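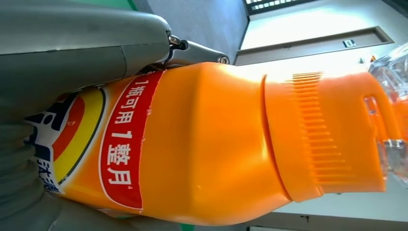
Orange bottle with a ridged screw cap and a one-month claim on the label band.

Guides > Laundry and Cleaning > Storage > Bottles and Refills

How to Store and Label Household Liquid Bottles

This guide covers sorting, checking and storing plastic bottles of household liquid: detergents, softeners, surface cleaners and similar products. It applies to bottles with screw caps. Trigger sprays and pressurized cans are covered on separate pages.

What you need

A shallow plastic tray with a raised lip
Paper towels
A damp cloth
A permanent marker and masking tape
A kitchen scale that reads in grams (optional)

Step 1: Empty the shelf

Take every bottle off the shelf and stand it in the tray. Wipe the shelf with the damp cloth and let it dry fully. Residue left under a bottle will lift paint and soften particleboard over time.

Step 2: Read the label

Find the product name, the directions and any safety warnings. If the label is in a language you do not read, translate it before you use or store the product. A phone translation app handles most printed labels, but curved surfaces cause errors, so turn the bottle and scan the text in sections.

Separate the claims from the directions. The red band on the orange bottle reads "1瓶可用1整月", meaning one bottle can be used for one whole month. A line like this tells you how long the maker expects a bottle to last. It does not give the dose or the shelf life.

Step 3: Check the cap

Unscrew the cap and look at the threads. Wipe off dried product with a paper towel. Ridged caps collect residue between the ridges, and an old toothbrush clears it. Refit the cap and turn it until it stops. Do not use pliers. An overtightened cap can crack at the skirt and will then leak slowly.

If the cap has a tab or spout, check that the opening is clear and that any closure supplied with it is in place.

Step 4: Test for leaks

Lay the bottle on its side on a paper towel, in the tray, for 40 minutes. A spot on the towel means the bottle must be stored upright. Products with vented caps should not be laid down at all – check the label first.

Step 5: Mark the date

Write the opening date on masking tape and stick it to a plain part of the bottle. Leave the directions and warnings uncovered.

To check a one-month claim, weigh the bottle on the day you open it and again a week later. Suppose it has lost 100 g and held 800 g of product at the start. At that rate it will last eight weeks.

Step 6: Return the bottles to the shelf

Stand bottles upright in the tray with labels facing out. Leave a gap of 2 inches at the back for air. Keep bleach and acid cleaners on separate shelves, in separate trays. Anything within reach of children goes in a locked cabinet – brightly colored bottles in particular can be mistaken for drinks.

Do not pour leftovers from different products together, and do not move any product into a food or drink container.

Last updated: Jun 5, 2026

Related guides
Removing Dried Detergent from Cap Threads
Choosing a Drip Tray for Wire Shelving
Trigger Sprays: Storage and Nozzle Care
Fitting a Cabinet Lock Without Drilling
Measuring Doses Without a Marked Cap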